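Teltico Community Help – Health & Wellness

Waking at 3 in the morning and can't get back to sleep – anything gentle I can try?
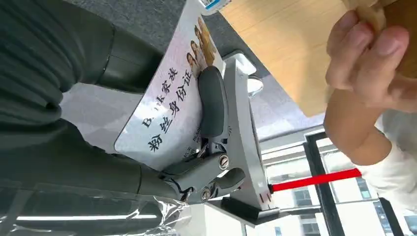
Question

Hello everyone, and thank you in advance for reading, because I do tend to go on a bit. Since January I've been waking up in the small hours almost every night. I fall asleep just fine, and then my eyes pop open and that's it – my mind starts in on grocery lists, work emails, something silly I said in high school. I usually drift off again right before the alarm, so the mornings are awful.

I'm in my forties, I walk the dog twice a day, and I don't think I'm under more stress than usual. I have two cups of coffee in the morning and sometimes one after lunch. My sister swears by magnesium and a neighbor gave me a box of valerian tea that smells like old socks. I'd like to try something mild before I go asking for sleeping pills. Has anybody had luck with teas, supplements, or anything else?

Posted April 14, 2021

3 answers

Answer 1 (marked helpful by 28 members)

Oh, I feel for you! I went through this for most of a winter and it wears you right down. I'd look at that after-lunch coffee first. I never thought mine mattered because I had no trouble falling asleep, but caffeine hangs around for hours and can make your sleep lighter later in the night. Give it up for two weeks and see. A glass of wine in the evening can do the same sort of thing, if you have one.

The other big one for me was getting out of bed. If I'm still awake after a while I go sit in the living room with a dull book and a low lamp until my eyelids get heavy, and then I go back. I hated doing it the first few nights (cold feet, grumpy cat), but lying there getting mad at the clock was worse. Turn the clock to the wall, too. And get up at the same time every morning, even after a bad night – that part is hard, I know.

As for the supplements, I took magnesium for a month and couldn't tell you whether it did a thing. Some kinds will send you running to the bathroom. The evidence for valerian is pretty mixed from what I've read, and it can make some people groggy, so please check with your pharmacist before you take either one, especially if you're on other medicines or have kidney trouble. Chamomile is nice if you like it, just don't drink a big mug right at bedtime or you'll be up for another reason!

If it's still going on after all this time, I'd mention it to your doctor anyway. Mine ran a few blood tests, and we had a good talk about hot flashes, which I hadn't connected to my sleep at all. Ask about CBT for insomnia as well. It's a talking and habits kind of program, no pills, and it did me more good than anything in my cupboard.

Answer 2

Tart cherry juice. 4 ounces after dinner. Works for my husband, didn't do much for me.

Answer 3

Do you snore, or wake up with a headache or a dry mouth? I blamed my age for years and it was sleep apnea. Worth bringing up when you go in. Hope you get some rest soon, hon.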